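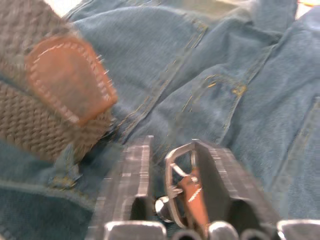
The Long Life of a Pair of Jeans

Sayaka Okabe will tell you that most people throw out their jeans about two years too early. She has been sorting, mending and reselling denim for long enough that she can say it kindly, and she says it often, usually with a pair of somebody's old favorites spread out between the two of you.

Her shop is called Redo, and it sits halfway down Delorme Street between a bakery and a place that fixes vacuum cleaners. On a Saturday you may have to wait for a spot at the counter. People come in with grocery bags full of clothes and stories to go with them – the jeans from the first job, the jeans that made it through two pregnancies, the jeans a son left behind when he moved out. Sayaka listens to all of it, and I think that is half of why they come.

Last year the shop took in 1,829 pairs. She writes every one of them down in a green ledger, and she let me page through it over a cup of very strong tea. The notes are short and a little blunt. "Good seat, bad knees." "Hem chewed, dog?" "Lovely fade, keep the belt."

That last one is worth a word, as it happens more than you'd think. People drop off jeans with the belt still in the loops, and Sayaka's rule is that it stays there until she has looked at both together. A belt tells her how the jeans were worn, she says, and which loops took the strain. She runs a thumb under each loop, feeling for the place where the stitching has started to let go. Loops are the first thing to fray and the last thing anybody thinks to fix, and a few minutes with a needle and some heavy orange thread will usually see to it.
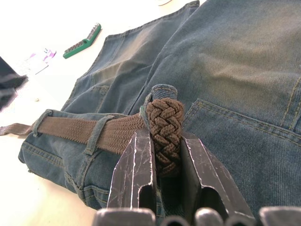 Faded denim and a braided belt, still threaded through its loops.

She is fond of braided belts in particular. There are no holes to punch, so you can fasten one wherever you like, and the stretchy kind forgives a big lunch. They do need some looking after. Sayaka washes hers by hand in cool water with a drop of dish soap, presses them in a towel and lays them flat overnight. Hanging one up wet, she warned me, will give you a belt that fits your taller brother.

As for the jeans themselves, her advice is the sort my grandmother would have given. Turn them inside out, close the zipper, use cold water and skip the dryer. Smooth the pockets flat with your hand while the cloth is damp, and pull the side seams straight. If you see a loose thread, snip it and please don't tug.

A plain repair at Redo takes some 40 minutes. The harder jobs go to a workroom in Imow, where two sisters named Tuvotden do the invisible darning that Sayaka swears she has no patience for. They sent back a jacket while I was there, and she turned the sleeve over and over in the window light, hunting for the mend, and then laughed and hung it on the rack by the door.

I went home and took my own jeans down from the top of the closet. Two loops were going. I have the orange thread now, and I'm waiting on a thimble.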